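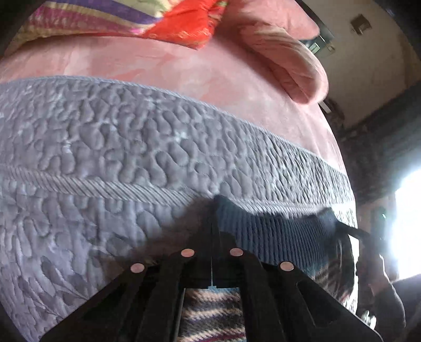 Frequently asked questions about the Blomqvist shop

Last updated October 2020

I get a fair few emails about my family's old shop and the little history I'm putting together about it, and a lot of them ask the same things, so I've gathered the answers on one page. If yours isn't covered, write to me anyway. I like getting them!

What was Blomqvist's?

A ship chandler's and general hardware shop on the harbour road in Jastia, run by my grandparents and then by my mum and her brother. If you had a boat you went there for rope, shackles, paint, paraffin and oilskins. If you didn't have a boat you went there for mousetraps and light bulbs. We also sold sweets from a jar by the till, and that's the bit most people my age remember.

Were you called Blomqvist?

No, and this confuses everybody. Blomqvist was the man who had the shop before us. My grandfather, Kjell Aasen, bought it off his widow and couldn't afford a new sign, so the old name stayed up. By the time he could afford one, customers were calling him Mr Blomqvist to his face and he'd given up correcting them. My mum got it too. I've had post addressed to Miss Blomqvist as recently as last January.

Did you live above the shop?

We did, all six of us at one point. The flat had two bedrooms and a box room over the paint store, and the box room was mine. Everything I owned smelled of turps and tarred twine (girls at school used to mention it). There was a trapdoor in the landing floor that opened straight down behind the counter, and my gran used to shout through it when the soup was ready. Customers got quite used to hearing about our soup.

Where was it exactly?

Number 36, on the corner where the road bends towards the slipway. The building is still standing but it has been knocked through into the one next door and there's a café on the ground floor. If you stand with your back to the water and look up, you can see the iron bracket where the sign used to hang. The owners are very nice about people peering at it, though do buy a coffee.

Is it true the shop flooded?

Twice that I know of. The first was before I was born and took out most of the winter stock, and Grandad sold what he could off trestles in the street. The second time I was 15. I remember my uncle wading about in the cellar in his pyjama bottoms, passing up tins of varnish with the labels floating off. For months afterwards we sold mystery tins at half price. If anyone's parents painted a shed an odd colour that year, I'm sorry.

What was the Flarumix?

I was hoping somebody would ask, and then eleven of you did! The Flarumix was our paint mixing machine, a great green thing that stood by the side door and shook the whole building. You clamped the tin in, pulled the lever and stepped back. Upstairs the cups rattled on their hooks. I'm told it went for scrap when the shop closed, but a man in the next town swears his cousin had it in a garage, so I haven't quite given up.

When did it close, and why?

My mum shut the door for the last time when I was away at college, and my uncle had already gone to work at the boatyard by then. There wasn't any great drama. Fewer boats were working out of the harbour, the big stores out by the main road were cheaper, and Mum's knees had had enough of the cellar steps. She kept the till. It lives in her hall with umbrellas propped against it.

Do you have any of the old account books?

Four of them, plus a carrier bag of loose invoices. The best one has 243 customers in it, all in my gran's handwriting, with notes in the margin such as "pays in fish" and "ask his mother". I'm typing it up very slowly. If you think your family might be in there, send me the surname and the name of the boat if you know it, and I'll look. Please be patient with me, the ink is faint and I can only do it in daylight.

Will you put the debts online?

No! Some of those people's grandchildren still live on the same street as my mum.

My dad worked on the Trirkton. Did she use your shop?

She did. The Trirkton had an account with us for years and her crew came in for gloves and flasks before every trip. Gran has a page for her near the back of the second book. I've got very little about the men themselves, just initials mostly, so I'd love to hear from you if you've got names or stories.

Can I send you photographs?

Yes please. Scans are best, but a phone picture of an old print is fine if you do it near a window without the flash. Tell me who's in it and who ought to be credited. Please don't post me originals, as I'd lie awake worrying about them.

Will there be a book?

A booklet, probably. I've been saying next spring for some time now. My uncle still has to read the chapter about the pyjamas.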